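Teleop demos in sim: by hand or by controller?
Mindeck forum > Robot teaching

jholub
I've recorded 364 demos with the VR controllers and my wrists are toast. Does anyone here still pose the arms by hand, keyframe style? Zorkau says it's cleaner, but wow is it slow!

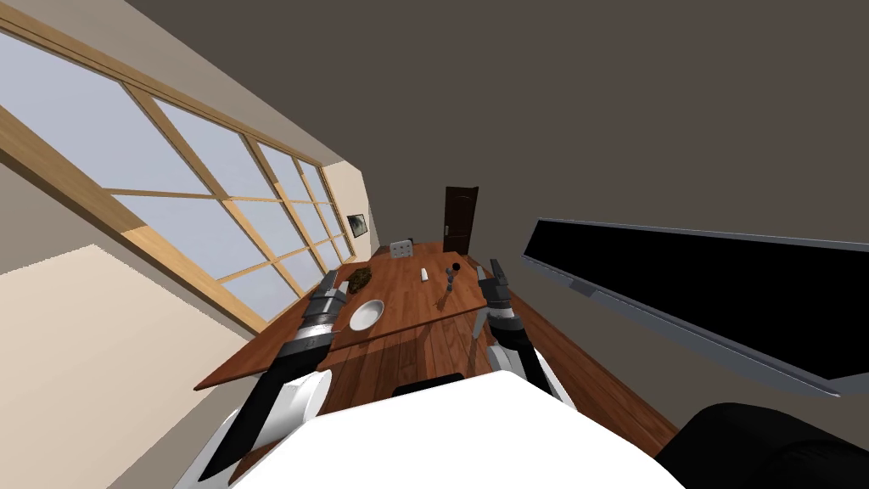 rsutter
Controllers, always. Hand posing gave me stiff, weird paths and the policy copied every one. My only rule is to start each arm close to its own job, so the left gripper hovers right by the white bowl and I barely have to move to begin. Saves the wrists too (mostly).

zinhle_m
Disagree! I posed 800 by hand and they trained fine. Your paths were stiff from too few keyframes.

rsutter
Maybe. I had four per reach.

zinhle_m
Well, there you go. Try nine.

jholub
Nine?! OK, I'll do one batch each way and post both in March.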